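Hand-held gripper (comparing jaw pads)

From the Gulow workshop wiki, gripper section. See also: Wrist cameras, Parallel jaws, Soft packaging.

A hand-held gripper is a two-jaw gripper that a person carries around and works by hand, with a camera on it, so that what the person does can later be used to teach a robot arm. I've been comparing these for most of a year, first at Emar and then on my own bench, and this article is my attempt to put what I know in one place. Marthinus Tshabalala wrote the first version and I've rewritten most of it (sorry, Marthinus), so where it says "I" that's me, Karabo Shezi.

Background

The first ones we had were the Ilby kind, with a trigger under the fingers and a spring to open the jaws again. People either loved the trigger or got a sore hand from it by lunch. Hendrik Venter's fix was a longer handle with a strap, and that made a bigger difference than anything we did to the jaws for months! You could finally let your fingers go slack between picks without dropping the whole tool on your foot.

The name gets used loosely. Some of us say "the stick", some say "the hand", and in the older Emar notes you'll find "demo gripper", which I've left alone in the page history. If you're searching, try all three.

Parts

The jaws are the part everyone asks about. On most of ours they swing on pivots instead of sliding on a rail, so the tips travel along a slight curve as they close. On a thick thing you hardly notice. On something flat, like an envelope on a table, the tips come down a bit as they shut and you have to lift your wrist to match. New people scrape the table for a day or two and then they stop doing it.

The pads go on the inner faces. I've spent far too much of my life on pads, so they get their own section further down.

The camera looks out over the jaws. We want both fingertips in view the whole time, open and closed, plus enough of the room to tell where you are. Bongani Zulu likes a very wide lens and I like a slightly less wide one, and we've agreed to stop bringing it up at lunch.

Pads

We've had three sorts of pad on the bench so far:

Plain rubber, flat. Cheap, easy to wipe, and good on boxes and bottles. It picks up lint like nothing else, and once it has a coat of lint it's a much worse pad.

Ribbed rubber. Better on cloth. On glossy film the ribs only touch in lines, and the film can work its way out sideways if you swing the arm.

Foam with a skin over it. Lovely and gentle, and it wears through at the tip. I went through 2 pairs in one Wednesday, mostly by being careless around a drawer edge.

You can also run a different pad on each side. I was against this at first because I thought it would muddle the comparison, and for a strict test it does. For everyday use I've come around. A grippy pad against a stiffer one lets you hold with one side and slide a little with the other, which is handy when you want to turn a thing as you set it down.

The comparison

The run I keep getting asked about had 681 picks in it, all logged by hand in a spreadsheet that Marthinus Le Roux set up and then locked so the rest of us couldn't break the formulas. Every pad got the same objects in the same order, and each pick was marked as held, slipped or missed. Slipped means it left the jaws before we meant it to. Missed means the jaws closed on air, or closed on it and came away with nothing.

Boxes were dull, as expected, and every pad held them. Cloth was fine with anything ribbed. The trouble was all in soft packaging, and of the first 100 picks on empty packets, 56 were held to the end. That's plain rubber, freshly wiped. I've seen people quote that figure for the gripper in general, so please don't – it's for one pad on one awful class of object.

Soft packaging

Snack wrappers are the worst thing we pick up, and I'm oddly fond of them. They weigh nothing, they spring open again after you crush them, and the shiny print throws light back at the camera. There's also the letting go, which gets forgotten. A wrapper can cling to one pad when the jaws open, so you're standing over a bin with wide open jaws and the thing hasn't dropped.
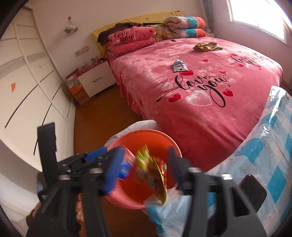 My own habit is to open the jaws all the way and wait a beat before moving off. Hendrik gives his a little shake. Both work for us on the bench, but the shake makes the recording blurry right at the moment you care about, and anyone training on it later will curse you. If you do shake, do it once and keep it small.

Homes are harder than the bench, too. At the bench the bin is always in the same spot on a gray mat. In a bedroom there are patterned covers, boxes, bags and furniture close by, and you have to think about where your elbow goes. The Ndlovu controller settings we use for playback were tuned on bench recordings, and I'd expect to redo the closing speed before trusting them in a room like that. Bongani thinks the speed is fine and it's the release timing that needs work. We haven't tested it either way.

Care

Wipe the pads with a damp cloth before each session and let them dry. Check the pivot screws while you're there, and if one has worked loose, tighten it only until the jaws still swing freely. I overdid this in December and spent the afternoon wondering why my trigger had gone so heavy.

Open points

Release timing, as above. Whether a textured skin on the foam pad would last any longer. Also, the spreadsheet still has Hendrik's shaken releases mixed in with the rest, and someone with the password needs to tag them.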